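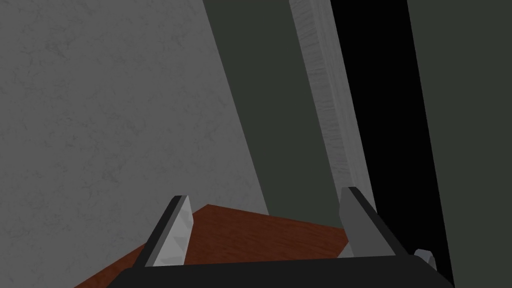

Subject: Re: [zamora-tenants] Got the window letter, do we have to pay this??
To: the Zamora tenants list

Replying to the whole list, as four of you have now asked me the same thing in the elevator and I keep running out of floors.

An earlier message said:

> Hi all, rear building, second floor. I got the letter from Perkex
> saying there's a "building envelope recovery charge" of $922 per
> apartment for the new windows. It says it will be added to the
> rent account in February and that we can "elect" to pay it all
> at once or spread it out. My windows have not been replaced.
> They haven't even been looked at, unless somebody did it from
> the parking lot. I called the number and was told that the
> windows are "complete at the property level."
>
> Do we have to pay this? Is there a deadline? I also got a thing
> in Rekatgate asking me to click Acknowledge and I haven't
> clicked it. Is not clicking it bad?
>
> Also is Perkex the landlord now or is it still Vullia? The
> letter has both logos.

OK. Last question first. Vullia owns the building. Perkex manages it for Vullia. Both logos are on the letter so that when you call one, it can tell you to call the other. Your lease says Vullia, mine says Vullia, and so far no one has shown up with a lease that says anything else. If you have one, please send me a copy, it would be the most interesting thing to happen in this building since the boiler.

Do you have to pay? I'm not a lawyer and this list isn't one either. What I can say is what the lease says. Section 14 in the standard Zamora lease (yours may be numbered differently if you moved in before the renumbering) lets the owner pass along part of the cost of an improvement after it's finished, and only for work that serves your apartment. There has to be written notice with the total cost and how your share was figured. The letter has a share. It has no total, and it doesn't show any figuring. It has a paragraph about comfort.

"Complete at the property level" doesn't appear in anybody's lease that I've read. I asked the office what it meant and got back the sentence with the words in a different order.

As for Acknowledge: you don't have to click it. I asked the tenant clinic about it and they said clicking probably only shows you received the letter, but the text above the button says "received and accepted," and they didn't love the second word. What they suggested was sending a message through Rekatgate saying you received the notice, you dispute the charge, and you're asking for the total cost and the calculation. Then take a screenshot. Rekatgate has a way of tidying up. My ticket about the hall light, number 653, was marked resolved, then reopened, then gone. The hall light is as it was.

Keep paying your regular rent on time and in full. Please, please do this. Don't subtract anything, don't "hold back" the charge ahead of time, don't pay in two pieces to make a point. If the portal won't let you pay the rent without the charge, pay by check to the address in your lease, write the month on the memo line, and keep a copy. The late fee is the one thing in this building that gets processed the same day.
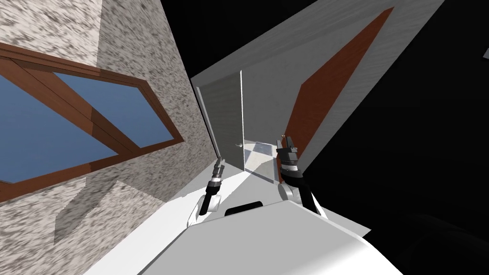

Brown-framed window, stone-textured wall, gray door standing open.

Now the record keeping, which is the dull part and the part that wins these. There are 80 apartments at Zamora and I have heard from nineteen. I would like one email per apartment with these in it:

Apartment number
Whether you got the letter, and the date printed on it
Whether any windows were replaced, and in which rooms
Whether anyone gave you notice before coming in
Whether you clicked Acknowledge (no shame, the button is very large)

Photos help if you have them. Before and after is ideal. If your windows are the same ones you've always had, then a single picture serves as both. Put the apartment number and the room in the file name. I have received a number of files called photo.jpg and I've begun to recognize people's curtains.

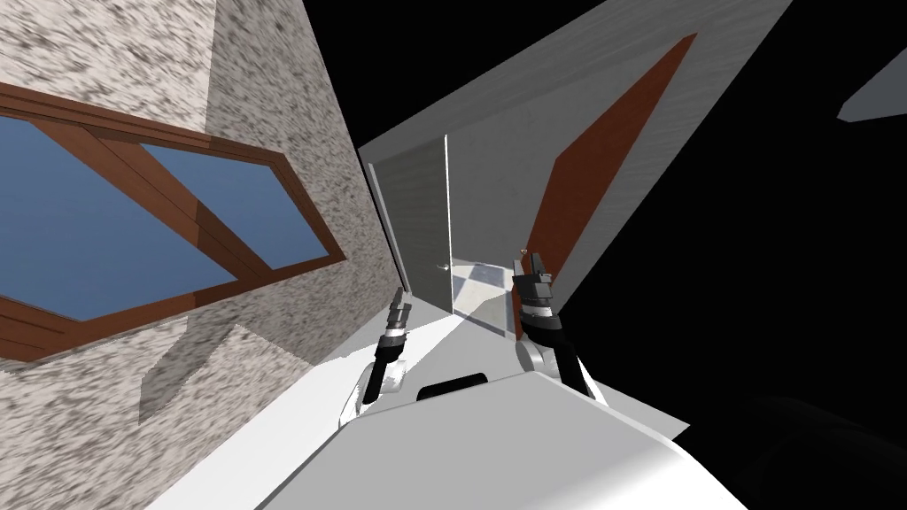
Another snag is how windows get counted. The work schedule taped up in the lobby (taken down since, but the neighbor in 3C has a good copy) lists "units," and the office can't or won't tell us if a unit is an opening in the wall or a piece of glass. It matters for the arithmetic. Take a window like the one just above: one thick brown wooden frame, one bar dividing it, two panes of blue glass. I'd call that one window. Under the other way of counting it's two, and if the share is based on units then the corner apartments and the studios come out very differently. So when you write in, please give me both numbers, frames and panes, room by room. Bathroom windows count. The little one over the trash chute doesn't, it belongs to all of us, like the smell.

What happens next. The clinic will look over our papers for free, up to and including a group letter to Vullia. If it goes further than a letter they'd refer us to an attorney, and the quote we were given for that is $3,000 to start, split however we decide. I don't think we're there. I'd much sooner spend it on practically anything else, and I say that as someone with the original windows and a rolled-up towel on the sill. But I want the number out in the open now so it isn't a surprise at the meeting.

The group letter is half drafted. It asks for the total cost, the calculation, a list of which apartments had work done, and a hold on the charge until they answer. It also asks who we should be writing to, which I'd like in ink. If you want to sign, say so in your email. I won't add anyone who hasn't told me yes in writing, including my own downstairs neighbor, who has told me yes through the floor.

On deadlines: the letter says to "elect" a payment plan by the end of the month. It doesn't say what happens if you don't. The clinic's view is that picking a plan could look like agreeing to the charge, so hold off until you've talked to them or decided for yourself that you're fine paying it. Some people may be, and that's their business.

We're meeting in the laundry room at 7 p.m., date to follow once I hear back from the clinic. Bring the letter, your lease if you can find it, and something to sit on. The dryers will be running. Somebody always says they'll only be a minute.

One correction to my last message: I said the hearing office was on the fourth floor. It's on the second. The fourth floor is where they send you to be told that.

Reply to me and not to the list if your email has your rent in it.

-- 
zamora-tenants mailing list
To leave the list, send a message with "unsubscribe" in the subject line. Moving out does not do it for you.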